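Sunday soup, and finally a good bedspread weekend

October 6, 2019

I slept until nine, which never happens, and woke up wanting sour soup. My friend Ileana Cozma gave me her recipe back in February and I've been putting it off all year because it looked like so much work. It isn't! You chop, you simmer, you go read a book.

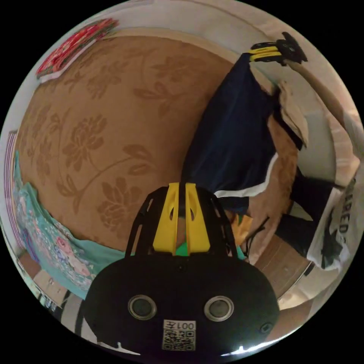

The sour part comes from fermented wheat bran, and you start it 5 days ahead in a big jar by the window. Mine smelled a bit like bread and a bit like lemons, and I kept lifting the lid just to sniff it. Ileana says to add it near the end, after the carrots and celery root are soft, and then a huge handful of lovage. If you've never cooked with lovage, please go find some – it's like celery leaves with the volume turned all the way up.

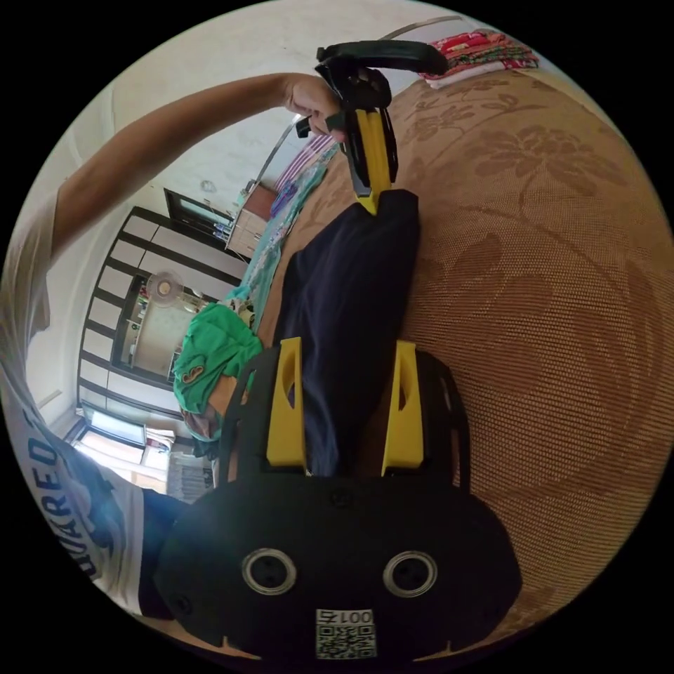
I made enough for 16 bowls (my pot is ridiculous) and took a jar over to Marlene Landry across the hall. She stirred in sour cream and a chopped hot pepper and now I can't eat it any other way. Next time I want to try it with smoked ribs, the way Ileana's uncle does, and maybe bake the bread too. If you have a good recipe for a plain white loaf, send it to me, the denser the better!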